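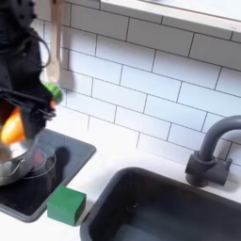
## Soup Season, or How We Argued About Carrots for a Month

The Panotberg Street soup swap is back in November, and so is the correspondence. For anyone who moved to the neighborhood over the summer, the arrangement goes like this. You make one soup. You bring it to the Limsakul building in quart containers. You go home with the same number of quarts of other people's soup, and you spend the winter finding out what your neighbors think "mild" means.

Last year we ended up with 60 quarts on the tables, and a troubling share of them were lentil. I have nothing against lentils. I ate them until February. But when you trade four quarts of lentil for four quarts of lentil, you have mostly taken your dinner out for a walk.

So this year there is a sign-up sheet, taped inside the lobby door, with a limit of five households per main ingredient. Lentil filled up in one evening. Split pea is being treated by certain parties as a loophole, and after some thought we have decided to allow it. Chili counts as soup. Stew counts as soup if it can be poured, even reluctantly. Gazpacho was proposed in November last year by someone who may have been testing us, and it still doesn't count.

A word on labels. Masking tape that says "SOUP" is accurate as far as it goes. Please also write down what's in it, especially nuts, dairy, shellfish and anything you consider a secret. Your secret ingredient is peanut butter, and two households on the second floor need to know that.

Freezing: leave an inch at the top. Everyone says they know this, and every year the floor of the chest freezer says otherwise. Potatoes go grainy, cream splits, and noodles keep drinking until there is no broth left to speak of. If your recipe has noodles, put a note on the lid telling people to cook their own.

On the matter of carrots, which took up most of September's mail: some of you want them in coins, some want them diced, and one long letter made the case for leaving them out entirely on the grounds that they make everything taste like a hospital. We are printing no further letters on this. Cut them however you like, but cut them all the same size, so that half aren't mush while the other half still crunch.

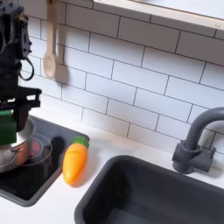 *A pot by the counter. Quart containers not included.*

Lids and containers are $5 a stack at Hastero Hardware, or free from the box under the lobby mailboxes, provided people return them this time. The box currently holds plenty of lids and very little that they fit. If you have the bottoms, you know who you are, and you can leave them after dark.

Drop-off starts at 4 p.m. and swapping starts at 5, which gives everyone an hour to walk around pretending not to read the labels. Bring a cooler or a sturdy bag. Last year's paper grocery sacks performed about as you'd expect on the stairs, and the landing smelled of minestrone until the holidays.

Leftover quarts go in the shared freezer, bottom shelf, and anyone in the building may take one without explaining themselves. Bread is welcome and needs no sign-up.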